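When I stopped by the little Usholm apartment, the woman who runs the Lockyer toy swap was still in her slippers and already talking about her table. "I sort everything right there," she told me, patting the pink and white checked cloth, "with the books behind me, so I don't feel so alone with it!"
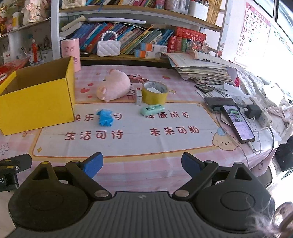 She has packed 109 boxes since January, and the yellow ones are her favorites. "The plush toys go in last," she said, "and I do talk to them a bit." Then she put the kettle on, and we got onto the subject of her sister's knees.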